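Doltow: a rescued set of browser artworks, with notes

README, last revised 2026-10-18

Hello, and thank you for opening this file before anything else. Doltow is a collection of small artworks made for the web browser, most of them from the years when people still had to install a plug-in to see anything move. We have gathered the original files where we could find them, put them back into working order where that was possible, and written down what we did to each one. It is meant for students, curators and anyone who remembers these things fondly and would like to see them again.

What is in the folder

There are 38 works in all, by artists who gave us leave to share them. Between them they come to 323 pages, a good many of which are only reachable by clicking on something you wouldn't think to click on. Each work has its own folder, named after the title the artist gave it, and inside you will find:

original: the files exactly as they reached us, odd names and all
working: the version that runs in a present-day browser
notes.txt: what was changed, when, and by which of us
letter.txt: anything the artist wanted to say, if they wanted to say something

Please don't tidy the original folders, however tempting it is. One artist spelt the same file name two ways on purpose, and we "corrected" it and lost the back door into her last room for the best part of October.

How the repairs were done

We began by opening every work on an old machine running an old browser, and making a recording of the whole visit, sound included. Only then did we touch the code. Where a work leaned on a plug-in that has gone, we rebuilt that part in plain script and kept the timing from the recording. Where it leaned on a live feed (a weather page, a chat room, a stranger's guestbook) we had a harder choice, and usually settled on a saved stretch of the feed played in a loop, with a line in notes.txt owning up to it.
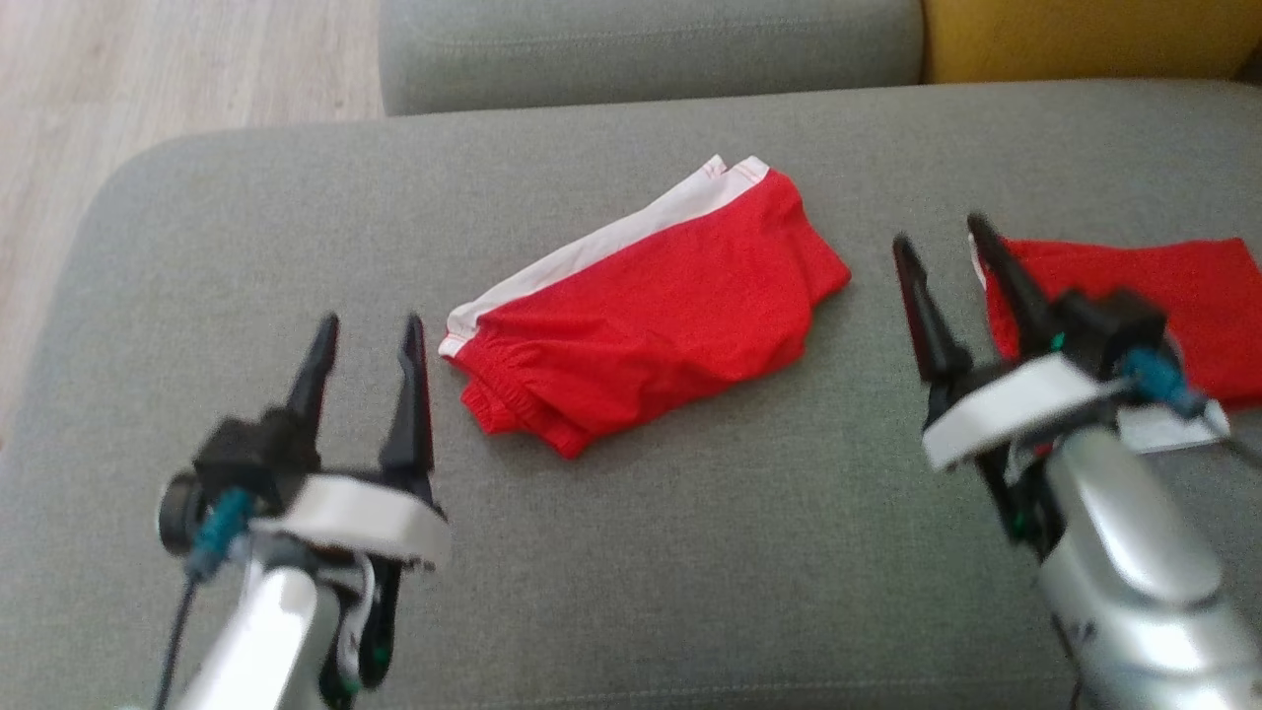

Thanasis Katsaros wrote to say that a loop changes the meaning of a work which was supposed to be different every time, and that he would sooner see a blank window with a note in it than last decade's weather going round for ever. We have gone back and forth on this, and his point is a fair one. For the six works affected there is now a switch at the top of settings.txt: "loop" gives you the saved feed, "silent" gives you the empty window. It is set to "loop" when you first unpack the collection, mostly so that first-time visitors have something to look at.

Things that still don't work properly

Delaunay, the long scrolling piece, drifts out of step with its music after around 1000 turns of the coloured wheel. Very few people will sit there that long, but the artist did, and she noticed.

Grasix opens in a window smaller than the one it was drawn for. You can drag it wider by hand. We haven't found a kind way of doing this for you that doesn't also upset the pop-ups.

Emiveo asks for a microphone and then ignores it. It did this in the original too, so we have left it be.

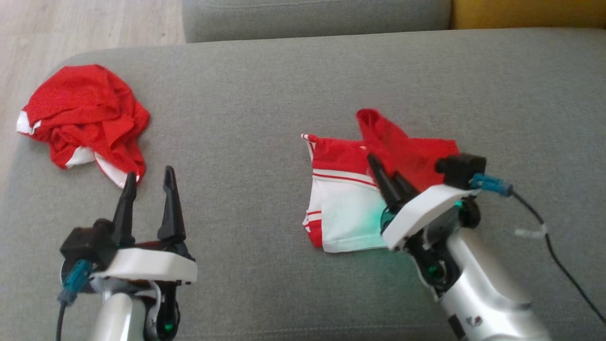 Fig. 2. Red and white garments on a grey sofa cushion.

Using and sharing

You are welcome to show any of the works in a classroom or a gallery, so long as the artist's name goes beside it and you say whether you are showing the original or the working version. If you want to sell tickets, or put a piece into a work of your own, please write to the artist first. Addresses are in contacts.txt, and most of them answer quite quickly.

If you come across an old copy of something we have listed as incomplete, even on a scratched disc at the back of a drawer, do get in touch! Send the files just as they are, without renaming or unzipping them, and tell us anything you remember about where you got them.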